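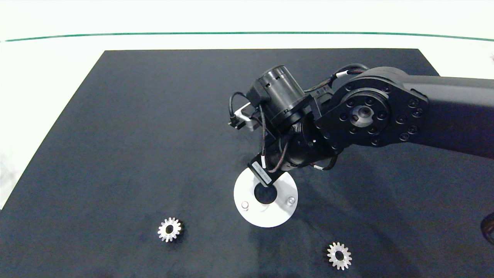

Figure 9. The ring plate on the dark mat, with its two metal pins

Section 9. Setting Out the Mat, the Plate and the Gears

Welcome to the part of the guide where the Uton gear set comes out of its box and onto the table. If you have put together one of our smaller sets before, a good deal of this will feel familiar, and you are very welcome to skim. If it is your first one, pour yourself something nice (and park it on another surface, please!) and take the steps in order. Most people are through the whole section in less time than it takes to read it.

You will need the work mat, the ring plate, the three gears, and the soft cloth from the side pocket of the Arkwood carry case. Leave the spare parts envelope sealed for now.

Laying the mat

1. Wipe the tabletop with a dry cloth. Crumbs and bits of grit have a way of ending up under the mat, and then the plate rocks every time you touch it.

2. Unroll the mat with the fuzzy side up. It measures 752 mm along the long side, so check that your table can take all of it with no corner hanging over.

3. Smooth the mat from the middle toward the edges with the flat of your hand. A mat that has been rolled up since the fall may want to curl at the ends. Turn it over, leave it for 50 minutes or so while you do something else, and then turn it back and try again.

Note: A few pale smudges and scuffs are normal on a mat that gets used, and they make no difference to the work. If yours bother you, a lint roller lifts most of the dust. Please don't wash the mat or iron it, however tempting the iron may be. 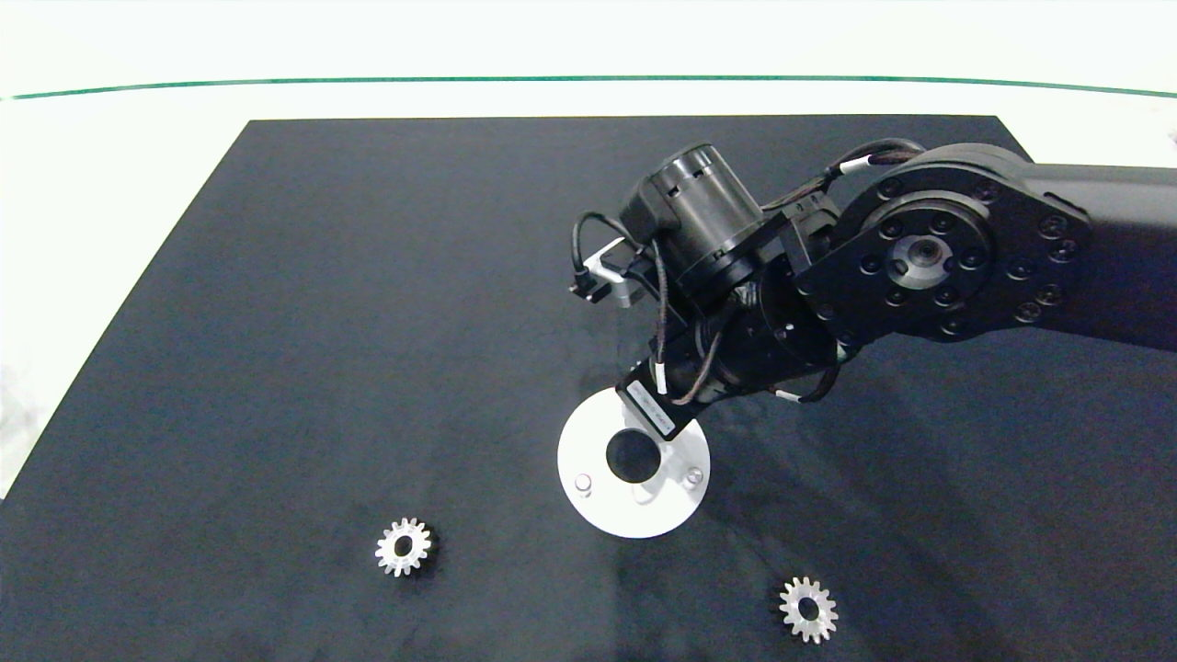
Photo: Ryota Kinoshita for Arkwood

4. Look at the light before you go any further. The mat is dark and the gears are small and shiny, and under a strong lamp you can get a glare off the teeth that makes them surprisingly hard to see. We like light coming from above and a little to one side. If there is a shadow right where you plan to set the plate, move the lamp first and save yourself the squinting later on.

Placing the ring plate

5. Set the white plate flat near the middle of the mat, pins upward. There is no need to get out a ruler. You only want some open mat on every side, so that you have room for loose gears and for your own hands.

6. Turn the plate until one pin is to the left of the large center hole and the other is to the right. Every drawing from here to page 66 is made with the plate this way around.

7. Press lightly on the rim in a few places. It should sit still. If it tips, lift it and feel underneath for a stray thread or a crumb.

Caution: Never pick the plate up by a pin. The pins are fitted snugly, but a sideways pull can loosen one, and a loose pin will not hold a gear square.

Setting out the gears

8. Take the gears out of their pouch one at a time and wipe each one with the soft cloth. Run a fingertip gently around the teeth as you go. You are feeling for a burr or a bit of packing fluff, and either one will make the gear catch when it meets its neighbor.

9. Look through the bore of each gear, the small round hole in the center, and make sure it is clear all the way through.

10. Lay the gears down flat, teeth outward and bore up, wherever they are easy to reach. Most of them can go straight on the mat.
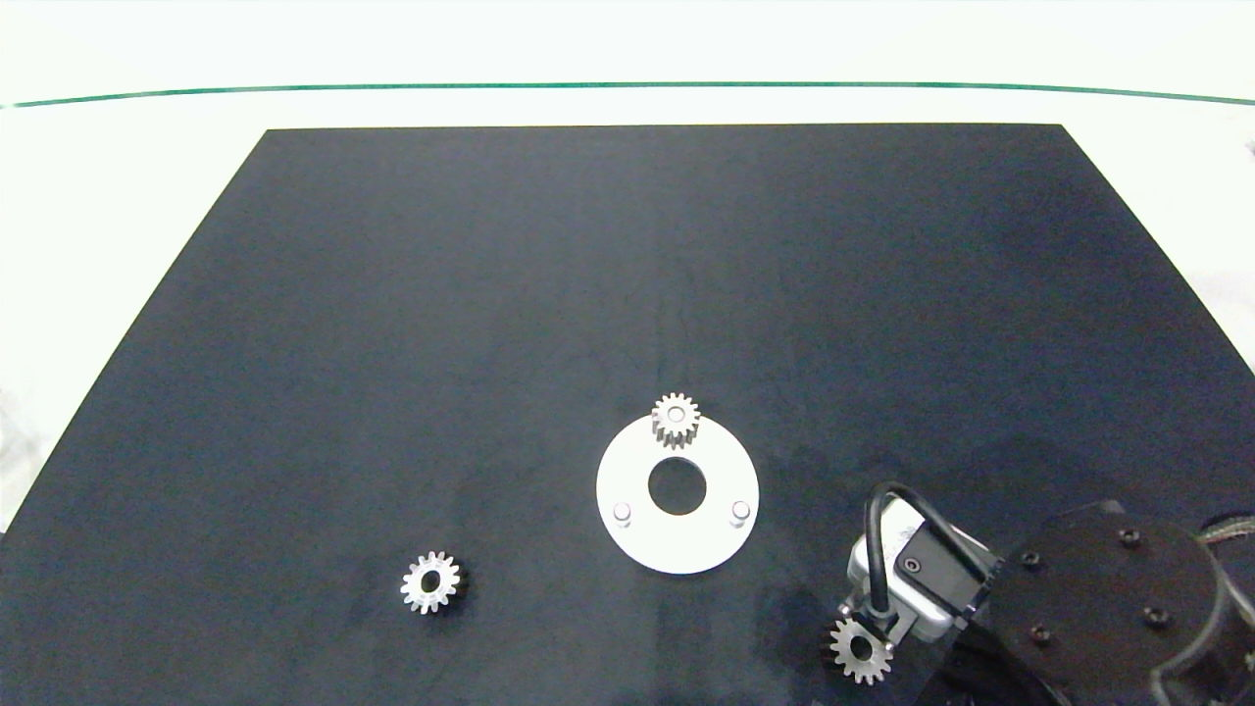
A gear that ends up leaning on the rim of the plate does no harm at all, though you may find it easier to pick up if you slide it off onto the mat first. Keep a little space between one gear and the next. They do scratch each other if they are pushed around in a heap, and the marks show more than you would think.

11. Before you fit anything, check that both pins are clean and standing straight. A quick wipe with a corner of the cloth is plenty.

Caution: Gears are small enough to swallow. If there are young children or pets in the house, put the gears back in their pouch whenever you leave the table, even for a phone call.

Note: Owners of the older Ticona plate can follow the same steps, but should keep to the gears that came with it. Trokico dealers can match a replacement if you bring the old gear along with you.

If you need to stop at this point, lay the soft cloth over the plate and gears to keep the dust off. Fitting the first gear onto its pin is covered in Section 10.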